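Search products Go Clear

Home | Kits | Wrist Cameras | Spares | Support

Malbridge Trevor - wrist-view demonstration kit
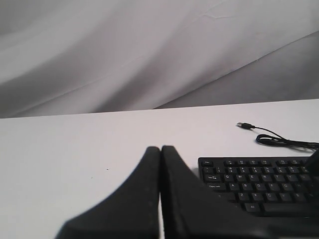 Brultow, April

Trevor is a wrist camera, a pair of matte black fingers and a recording program, sold together to people who need a robot arm to learn a job by being shown it over and over. You steer the arm. Trevor writes down what the gripper saw and what your hands told it to do. By episode 57 you will have strong views on keyboards.

The desk-items set is the one most customers start with: keyboard, cable, pale table, gray cloth behind. It sounds dull and it is. A thin black cord in a loose coil has humbled better arms than yours, and a keyboard lying at a slant asks more of a policy than one squared up like a hotel breakfast.

What you get
Wrist camera with bracket
2 tapered fingers, rounded tips
Recording software, 30 frames per second
Starter set of 1259 desk-item episodes, failures left in and labeled

The fingers take up a good deal of the wrist view and look soft next to whatever is on the table. Karine Friesen in support gets asked to fix this most weeks. She won't. The learner needs to know where its own fingertips are, and so, frankly, do you.

Move the objects between episodes. Hicham Hegazy recorded his first batch without touching the keyboard's position once, and trained an arm that was superb at visiting that one spot.

Price on request. Arm not included, nor patience.

Recently viewed
Grillelero tong adapter
Trevor spare fingertips, pair
Backdrop cloth, gray
Malbridge foot pedal (start/stop/discard)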